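Progress Report to the Kulow Fund for Community Interiors
Project: Dado - Shared Rooms for Young Collectors
Reporting period: through the end of March
Submitted by: Agnes Matheson, Program Manager

1. Status of the work

The Dado project provides decorated hobby rooms in the Kołodziej Street youth residence, where residents may display comics, figures and model kits that do not fit in their own bedrooms. Of the eight rooms in the approved plan, six are painted and four are furnished and in daily use. The remaining two are waiting for plaster repairs, which the building owner has agreed to complete at its own cost.

Wall treatments follow the scheme submitted with our application. The lower walls carry a washable paint supplied by Tindatura, and the upper walls are fitted with picture rails so that posters can be changed without tape or nails. Residents chose the colors for each room from a short list. The dark blue proved more popular than expected and had to be reordered, at a delay of several days.

2. Display lighting

Shelf lighting is the one item behind schedule. The first cabinet lights gave off too much glare on framed prints, and the supplier has agreed to exchange them. Tadeusz Wasilewska is preparing the revised wiring plan and will submit it for electrical inspection in the coming period.

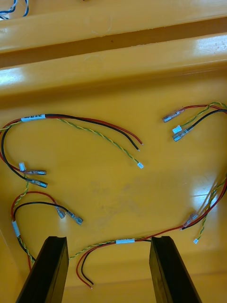 Wire harnesses on a yellow molded tray.

3. Use of the rooms

Attendance at the opening workshops was good. A total of 35 residents took part in sessions on poster framing, shelf arrangement and the care of printed fabric. Evening hours were extended to 8 p.m. at the residents' request - a change that required no additional staff.

4. Budget and next steps

Spending remains within the approved amounts, except for paint, where the reorder used most of the reserve. We request permission to move unspent funds from the furniture line to cover the final two rooms. Floor plans and receipts are attached as Annex A and Annex B.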